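The Hands at Pliltero

1. Before the shift

The workshop of Pliltero opened at seven, but Eftychia Gkikas was always there before. She liked to hear the lamps start. She was fifty-eight, she had worked with cloth since she was a girl, and for the last eleven years she had lined presentation trays for jewellers and for hotels. You take a round metal tray, you lay the black cloth in it, you pull the edge until it is smooth, and then you glue. She could do it while she was thinking of her sister, or of fish.

In May the management put a paper on the door of the changing room. It said that Pliltero would begin a cooperation with a company called Otton, and that there would be no change for the staff in the first stage. All of us read it twice. Drakos from the glue table read it with his finger under the words.

"The first stage," he said. "So they have counted the stages."

I was the youngest there, and I was responsible for the boxes. I tell this story because Eftychia will not tell it.

2. The tool

The man from Otton was called Aseo. He was polite and he had a cold. He gave to Eftychia a black gripper with two fingers, which she must hold in her hand and close by a lever, and he explained that from now on she should do her work with this, for two hours each morning. The tool would remember what she did. Later an arm would do the same.

"With two fingers?" she asked.

"Yes."

"I have ten."

"I know," said Aseo. "I am sorry."

On the first morning she finished eight trays. With her own hands she would finish eight before the coffee was ready. The cloth slipped, it went under the rim, it folded itself in the wrong direction. She said some words in Greek which I did not know, and Drakos, who knew them, went outside.

I expected that she would refuse the second day. But she came even earlier, and when I arrived with my boxes she was already pulling a piece of cloth across the table, very slowly, and talking to it.

3. What she was asked

Aseo had a list of questions. Why did she take the cloth there and not one centimetre more to the left? Why did she wait before the last pull? Eftychia looked at him as you look at a child who asks why the water is under the boat.

"I wait until it wants to come," she said.

He wrote it down. Then he crossed it out, and then he wrote it again.

After some weeks he stopped to ask in this way. He brought a chair and sat by her, and he tried himself to line a tray by hand. It was terrible. There was a wave in the middle as big as a mouse. Eftychia put the tray on the shelf over the sink, where everybody could see it, and it stayed there all the summer.

Meanwhile the number on the board was growing. The project needed 1,949 good trays, and each evening Aseo changed the number with a cloth and a marker. When it passed 434, Drakos asked me quietly what happens when it is full. I said I did not know. He had two children at school and he had learned only glue.

"You should ask her," he said.

"Ask her what?"

"If she could go slower."

I did not ask. I think that he did, because one afternoon they stood together by the window for a long time, and afterwards she worked exactly as before and he did not eat lunch with us.

4. The edge

The most difficult part was always the edge. The black cloth had to be taken just where it met the shining rim, and there was so little of it to hold. Both fingers of the tool had to close on it together and then bring it down towards her, without haste. I watched her do this more times than I can say. She held her breath, and I also held mine, beside my boxes.

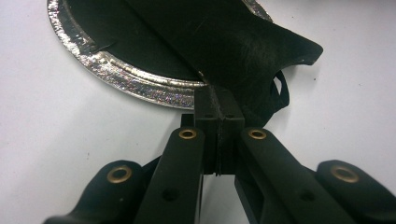

5. The second stage

The arm came in autumn, in a crate taller than Drakos. It needed about 24 days until it could line a tray that a hotel would pay for. It worked well, I must say it. It did not need light, so in the evening they switched off the lamps over that table, and you heard it only.

Two women from the cutting room left, and their places were not filled. Drakos was sent on a course and now he looks after the arm, which pays a little more, and he complains about it daily. My boxes I still have.

Eftychia was offered a position with the title of trainer. She asked what a trainer does after the training, and the manager said that this would be discussed. She worked until the end of the month.

On her last day she stood behind the arm with her coat on. It took the cloth by the edge and then, before the last pull, it stopped. Only for a moment. Aseo had told me that they had tried to remove this pause, and the cloth came out worse each time.

"Ah," said Eftychia. "It waits."

She took the bad tray from the shelf over the sink, put it in her bag, and asked me if the number six bus was still going from the back gate.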